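Does training in simulation carry over to real rooms?
Sometimes. The Vadum study ran its two-gripper policy in a rendered living room and reported 3,070 attempts. I'd hold off cheering until more than 18 of them are repeated on hardware.
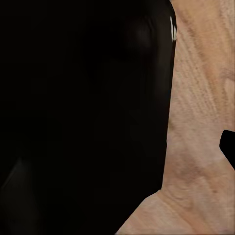
The 18 real trials all used one floor, too.

Do the close-up views help?
Gatchalian says yes. The gain was 4 points, and it shrank when the random seed changed - a bad sign.
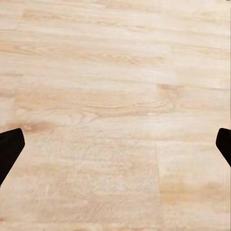

A rerun with 60 seeds was promised in November. I haven't seen it.

So is the method useless?
No, just undertested.

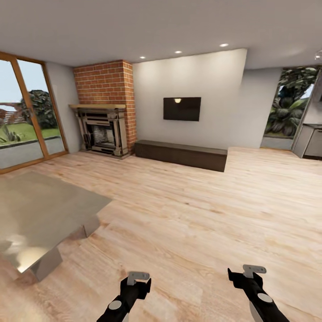

Carolina Cardoso thinks this is too harsh, and that 18 honest trials beat none.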